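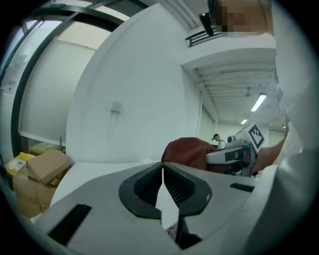

**Pince Viren : elle se referme toute seule pendant la prise**

**grirkby_atelier** – 5 septembre 2021

Bonjour à toutes et à tous, et pardon d'avance pour la longueur ! Nous utilisons des pinces tenues à la main, des Viren, pour enregistrer des gestes sur du textile (plier un t-shirt, ramasser un chiffon, ce genre de choses). Depuis août, l'une d'elles se referme d'un coup alors que la gâchette est relâchée. Sur 273 essais, j'en garde 261, le reste part à la poubelle. Plus embêtant, une collègue s'est fait pincer le bout du doigt – rien de grave, un bleu, mais ça m'a refroidi. Le journal affiche l'erreur 3836 juste avant. Quelqu'un connaît ?

**golob_fan**

Bienvenue ! La 3836, chez moi, c'était le ressort de rappel. Il fatigue, la gâchette ne revient plus à fond et le moteur d'assistance croit qu'on serre encore. Change-le, ça coûte trois fois rien, et tu seras tranquille.

**Lustuvthorpe**

Pas d'accord avec golob_fan, désolé ! Un ressort mou donne une fermeture lente. Si ça claque d'un coup, je regarderais le câble du capteur, là où il passe dans la charnière. Le mien était à moitié cisaillé et ça ne se voyait qu'en démontant la coque. Et surtout, on arrête de s'en servir en attendant, même pour « juste un dernier essai ».

**golob_fan**

Bon, pour le câble, je veux bien, mais j'ai eu exactement ce claquement avec un ressort usé, je ne l'ai pas rêvé :) Qu'il regarde les deux.

**grirkby_atelier**

Merci à vous deux, vous êtes adorables. J'ai démonté ce soir : le ressort me paraît correct, par contre la gaine du câble est bien entamée sur 3 mm côté charnière. J'ai débranché la batterie et collé une étiquette « HS » dessus, et j'écris au fabricant demain pour la pièce.

**Lustuvthorpe**

Ah, voilà ! Demande-leur aussi le passe-câble, sinon le nouveau va frotter au même endroit. Et vérifie tes autres pinces tant que tu as le tournevis sorti.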